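Chapter 4
Cluing the Grid

By now you have a filled grid and, if you followed Chapter 3, no friends who will still look at it for you. The remaining job is to write the clues. Beginners expect this to take an evening. Leena Nurmi, who taught the workshop these chapters grew out of, used to give her students 12 entries and a whole afternoon, and most of them came back with ten clues and a headache.

A clue makes a promise to the solver. It must match its answer in tense, number and part of speech, and it may mislead only inside those limits. "Lead" can be a metal or a verb — the solver is meant to guess wrong first, then groan. A groan is the going rate for this work.
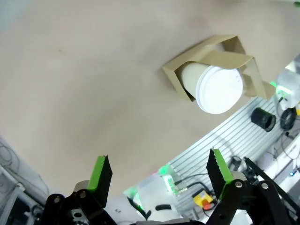
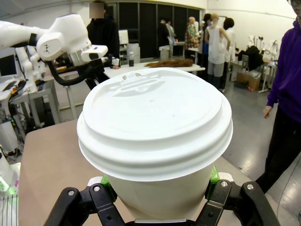

A white cup with a plastic lid, twice.

Short words cause the most trouble. ERA, ORE and ALOE have been clued so many times that you will be tempted to get clever. Resist on the first pass. Write the plain clue for every entry, then go back and spoil a few of them on purpose.

Keep a record as you go. Ulla Keskinen has 2,000 old clues in a shoebox and can find any of them except the one she wants.

Before you begin, work through these terms, which the chapter uses freely:

Straight clue: a definition, more or less as a dictionary would put it.
Fill-in-the-blank: a phrase with a hole in it.
Question-mark clue: a pun, with a warning attached.
Cross-reference: a clue that sends the solver to another clue, and sometimes back again.

4.1 Straight Clues

Start with the longest answer in your grid and look it up, even if you are sure what it means.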